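Rundgang bei Lemwood: Annahme und Sichtung von Gebrauchtjeans
Lesezeit: 2 Minuten

Der Standort Flosavholm nimmt Altkleider an und sortiert sie. Beim Besuchstag am Nov 5, 2021 war die Sichtung von Denim zugänglich. Pro Schicht laufen laut Betrieb 600 Teile durch.
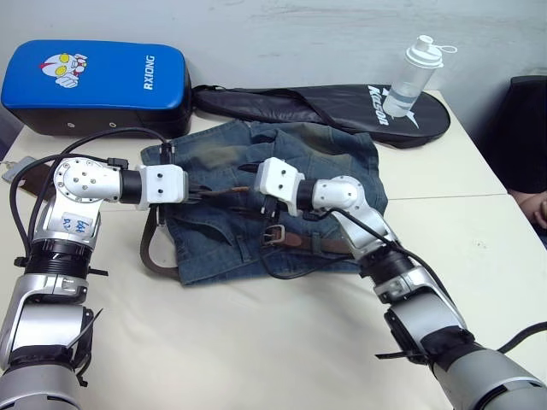
Jeans mit eingezogenem Ledergürtel auf dem Sichttisch.

Gürtel gelten als eigene Warengruppe. Vor der Wäsche müssen sie heraus - Schnallen beschädigen sonst die Trommel.

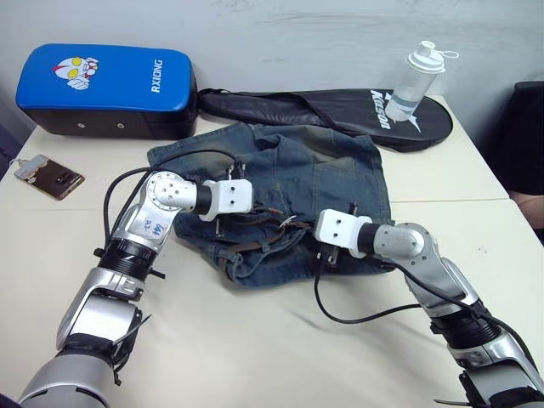

Sportartikel und Shaker hinter der Jeans, Gürtelschnalle vorn.

Beurteilt werden Bund, Taschen und Knie, jeweils von beiden Seiten. Verfärbungen führen nicht zum Ausschluss, sie senken nur die Klasse. Das Schema umfasst 6 Klassen und stammt vom Partner Jillo.
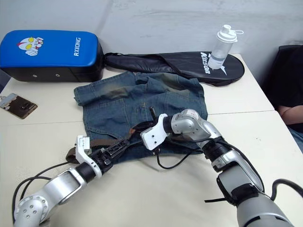

Risse im Schritt bedeuten Klasse 6, also Faserverwertung. Die Nähte am Bund halten meist länger als der Stoff - geprüft werden sie trotzdem, ebenso die Gürtelschlaufen. 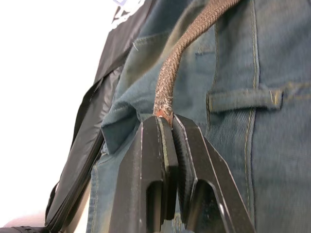 Im Juli gingen 3.187 Hosen in den Wiederverkauf. Parkplätze am Tor 2, Anmeldung am Empfang.

Kommentare (2)

Căpraru: Werden Ledergürtel getrennt verkauft?

nadelstich: Klasse 5 wäre für Flicken interessant. Abgabe an Privat?

Kontakt | Impressum | Nach oben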